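Re: Two-finger gripper comparison, Clilteck vs Gilberg
Date: January 2024

Replying to the question quoted below.

> We have the Clilteck on one arm and are thinking of adding the Gilberg.
> Did you see any difference in repeat closing on thin parts, and does
> the Martinelli controller cope with both on one bus?

Short version: the Gilberg closes more evenly, the Clilteck is quicker, and the controller copes if you keep the poll rate down.

Longer version. Both were run at 35 N on the same Fasberg test pieces, 400 cycles each, with the arm returning to a raised pose between grips. The Clilteck stayed within tolerance on the thick pieces but drifted on the thin ones after the first hundred or so. Re-zeroing cleared it. The Gilberg did not drift, but its open command is slow to acknowledge — around 95 ms in our logs — and the stock driver blocks while it waits.

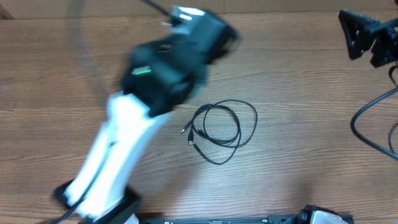 On the bus question: with both grippers polled at the default rate we lost packets whenever the arm was moving fast. Halving the rate fixed it. We also routed the gripper lead separately from the arm power, which made no difference we could measure, so I would not bother unless you are rewiring anyway.

Two things to check before you order. The Gilberg firmware must be version 5 or later, as older units ignore the force limit after a soft reset. And the Martinelli config tool writes gripper IDs in the wrong order if both are connected when you run it. Connect one, write, power down, then do the other.

We have not tried either with a wrist camera fitted. That is planned for March and I will post the logs to the list.

> Also, is the Clilteck driver still single-threaded?

Yes.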